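Budget notes for the second bench, February

The two-arm bench stays as it is. The question is what a second one costs us, and most of that cost is not in the arms. Edeck quoted the pair with mounts and a 24 V supply. Spares were a separate line. 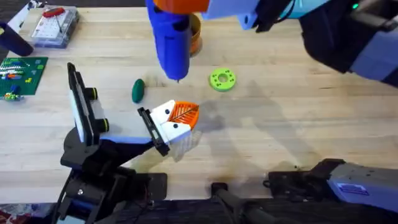
Printed parts are cheap, so I left them under consumables and put $700 against fingers, brackets and fasteners. Curico wants $1000 for a service plan. I would hold off on that until we know the wear rate.

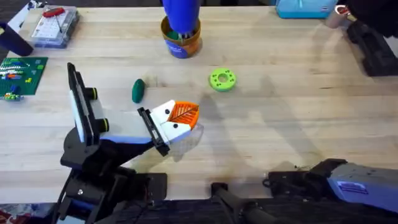
Ghazala Bugti disagrees - she would drop the spare fingers first and keep the service plan, on the grounds that downtime costs more than filament.

She has a point for the first 18 months. After that, the plan renews at a higher rate. 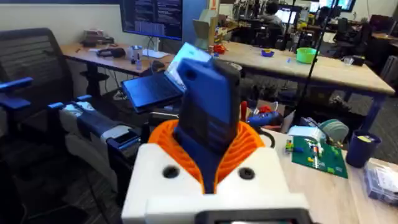

Blue tool held upright in the orange fingers, laptop behind.

Tables, monitors and cable runs go on the room budget. I still need Drividance to confirm lead time on the wrist cameras.

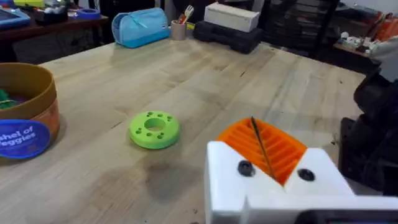

Wrist view of the green ring on the tabletop.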